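Foluvent Handführgriff HG 12: Aufgaben vormachen statt programmieren

Griff ans Handgelenk schrauben, Kabel rein, Arm freigeben, losführen. Der HG 12 sitzt zwischen Flansch und Greifer und passt an alle Wernow-Arme ab Baujahr 2017. Für ältere gibt es einen Adapterring, bitte extra bestellen.

Zwei Betriebsarten:

Vormachen von Hand. Zustimmtaster halten, Arm führen, Finger über die Wippe auf und zu. Aufgezeichnet werden Bahn, Fingerweite und Kraft am Handgelenk, Takt 100 Hz.

Fernsteuern. Gleicher Griff, vom Arm abgenommen, Station daneben oder im Nebenraum. Bewegungen werden 1:1 oder verkleinert übertragen. Verkleinert ist bei dünnen Teilen deutlich angenehmer, vorallem beim Anfahren.

Lieferumfang: Griff, Leitung 3 m, Netzteil, Tischhalter, Software Clernden Teach (Einzelplatz). Kein Greifer dabei! Wird oft gefragt.

Speicher intern für 1.000 Durchgänge, danach wird der älteste überschrieben. Also rechtzeitig exportieren. Export als CSV oder direkt ins Clernden-Format.

Üben ohne Arm: In Clernden Teach läuft der Griff auch gegen die Simulation. Arm, Greifer, Tisch, Teile, alles am Rechner. Handgelenkansicht einschaltbar, Licht und Oberflächen pro Durchgang wechselbar. Gut für neue Leute, die das Anfahren erst mal lernen müssen. Durchgänge aus der Simulation landen im selben Ordner, bekommen aber ein S vor die Nummer.

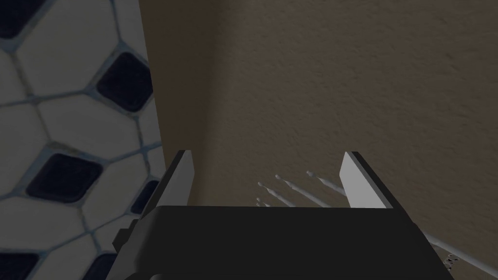
Handgelenkansicht in der Simulation: offener Greifer, dahinter schlanke hellgraue Stabenden.

Preis: 3.366 Euro netto, Lieferzeit auf Anfrage. Leihgerät möglich, Ansprechpartnerin Nomvula Xaba. Nächste Schulung im September, Termin folgt nochh.

Kommentare (3)

Kauko Heinonen
Geht der Griff auch links? Unsere Station steht blöd an der Wand.

Nomvula Xaba (Foluvent)
Ja, Wippe lässt sich umstecken. Zwei Schrauben, Anleitung Seite 12.

Prasanna Khan
Verkleinerte Übertragung ist super, nur merkt sich die Software den Faktor nicht. Nach jedem Neustart wieder 1:1. Bitte ändern.

Ähnliche Artikel
Adapterring für ältere Wernow-Arme
Fußtaster Potgieter, zweistufig
Clernden Teach, Mehrplatzlizenz
Tischhalter HG, einzeln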